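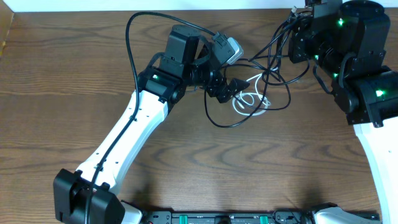

Unit 4: Looking after the two-arm bench cell

Course notes, Rahimi Hall workshop, September intake
Afshin Heydari

By now everyone has driven the Jorness pair through the pick exercises, and you know what it can do when it's happy. This unit is about keeping it happy, and I think it's the best part of the course! You learn more about an arm from an hour of tightening and listening than from a week of watching it move.

4.1 Before you touch anything

Press the stop button, then switch off the motor supply at the wall box. Hold each arm at the elbow while you do it. The joints have no brakes, so the arm sinks the moment power goes, and the camera on the wrist is the first thing to hit the table. Lower it by hand and let it rest.

Status lights: steady green means the joint has power and is answering on the bus. Amber is a temperature warning. No light at all usually means a plug has worked out of its socket one joint further down (go toward the shoulder, always, and check there first).

4.2 The rail

Both arms share one mounting rail, and everything the cell knows about where its hands are depends on that rail staying put. Check the clamps at the start of each session. Finger tight and then a quarter turn with the short driver is plenty. If you find one loose, retighten it and redo the home position for both arms, even if only one of them looks off.

4.3 Cables

My favorite topic, as last year's group will tell you. Nearly every fault we logged at Drendthorpe was a cable fault. A joint that drops out only when the wrist is rolled fully over is a cable being pulled. A joint that drops out at random is a connector.

The routing rules:
Clip the run along the link, shoulder to elbow, with no slack between clips.
Leave a loop at the elbow and another over the wrist. Fold the joint all the way both ways by hand, and the loop should never go tight.
Keep spare length off the table between the arms. Coil it and tie it back at the base.
The camera lead gets its own clips. Don't bundle it with the motor leads, or you'll see lines in the picture every time the gripper closes.

4.4 Wrist and fingertips

The small screws in the wrist brackets back out with vibration. Go over them every 14 hours of running time, working from the gripper back to the elbow, and put a dot of thread lock on any that moved. Fingertips get changed at 3,000 grips. Write the count in the book when you change them, and zero the gripper afterward with the tips just touching.

4.5 For the lab session

Work in pairs, one arm each. Strip the cable run from shoulder to wrist, refit it, and then run the slow sweep. Listen for clicks! Bring error code 412 to me if you see it, with the joint number, before you clear it.

Reading: Nevholm service notes, the chapter on joint replacement.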